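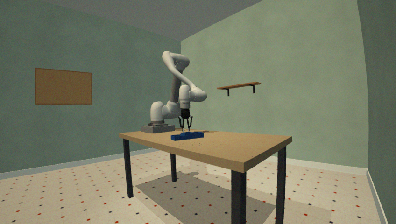

The Landance bench cell is a simulated robot workstation used to develop and test tabletop picking routines. It consists of a single robotic arm with a two-fingered gripper, a four-legged wooden table, and a small furnished room that surrounds them. The cell exists only as software, but it is set up, checked, and repaired much like a physical one, and its upkeep has grown into a small craft of its own among the people who run it.

The cell was first built at Landance as a stand-in for a workbench at the Wellville site, where time on the real arm was hard to get. It was later adopted by the Girard and Istthorpe groups, and each of them keeps its own copy of the scene files. The copies are compared every June, and any changes worth keeping are merged into a shared version.

Layout

The arm stands toward the back left of the tabletop on a low gray mounting block. This leaves the rest of the surface open for work and lets the forearm reach down over an object from above. The gripper is black, with angular outer linkages that spread from a compact body and narrow fingertips set on either side of the tool's center line.

The room includes a blank brown board on one wall, an empty shelf on another, and a patterned tile floor. These may look like decoration, but they do useful work! A routine that relies on camera images has to cope with corners, shadows, and repeating patterns, and a plain gray void gives it none of that. The floor tile is especially handy for spotting camera trouble, because its regular rows make even a slight tilt easy to see.

Setting up the cell

Setup begins with the table. The tabletop is placed first and its height is locked, since every other position in the cell is measured from that surface. The mounting block is then fixed to the table. A block that sits even slightly above the wood will load without an error message and then cause small, maddening offsets in every reach that follows.

Next comes the arm itself. The joints are loaded at zero and moved to the home pose one at a time, starting at the base. Operators watch each joint travel in the correct direction before going on to the next. A reversed joint is the most common fault in a fresh copy, and it is much easier to catch this way than after all the joints have moved together.

The gripper is attached last. Its tool point, the spot in space that the software treats as the place where the fingers meet, is entered by hand and then tested with a slow straight descent. If the fingers drift sideways on the way down, the wrist angle is checked before the tool point is touched. Changing both at once is a reliable way to lose an afternoon.

Gripper checks
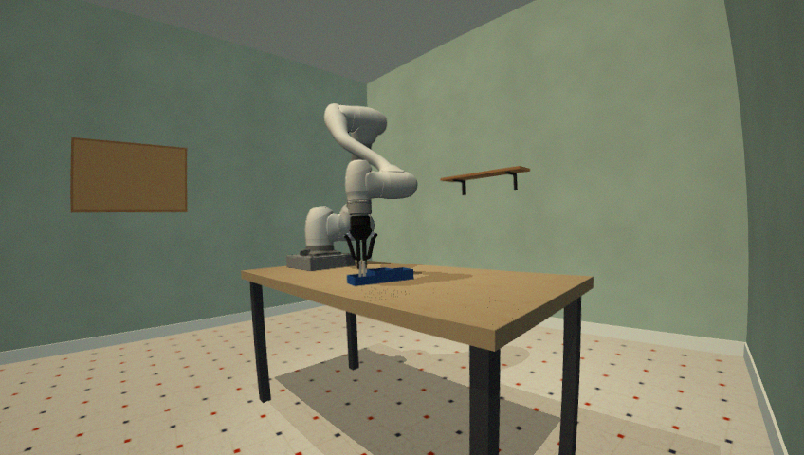

The standard check is done with the tool pointing straight down over a low blue object on the table. The long, low shape is a demanding target, and a wonderful one for testing. The fingers have to come down close to the wood without touching it, and any error in the tool point shows up right away as a missed edge or a collision.

A full check has 4 stages:

Open and close the fingers well above the table.
Descend to the hover height and hold.
Lower to the grasp height and close.
Lift, pause, return, and release.

The run is repeated 25 times with small changes to the position and angle of the object. Girard accepts a copy with a single failed grasp as long as the cause is understood. Istthorpe asks for a clean set and starts over after any failure, a habit that its members defend cheerfully and at length.

Both fingers are also checked for matching travel. The linkages mirror each other, so a finger that lags its partner will push an object sideways before the grip closes. The usual cause is a mismatch in the joint settings on the two sides. Copying the values from the good side and flipping the sign where needed normally clears it up.

Contact settings

Contact between the fingertips and an object is the fussiest part of the cell. With too little friction, the object slides out during the lift. With too much, it clings to one fingertip after release and swings there in a way that is very entertaining to watch and no use at all as a test.

The solver step matters just as much. The shared version runs 4000 steps for one full grasp and release. Shorter runs were tried at Wellville, but the fingertips began to sink into the object when they closed. Operators who see that symptom are advised to restore the original step count before adjusting friction or grip force.

Routine care

A simulated arm has no grease to replace and no cables to wear out, but it still drifts out of shape as files are edited. Routine care is mostly a matter of catching these edits early. The home pose is compared with a saved record, the table height is read back, and the lights are reset so that shadows fall where the stored images expect them.

The maintenance sheet lists 7 items in all, and a practiced operator can work through it over a cup of coffee. Copies that fail an item are rolled back to the last good save, and the edits are then put back one by one until the fault returns. The offending edit is noted in the change log along with the joint or surface it affected.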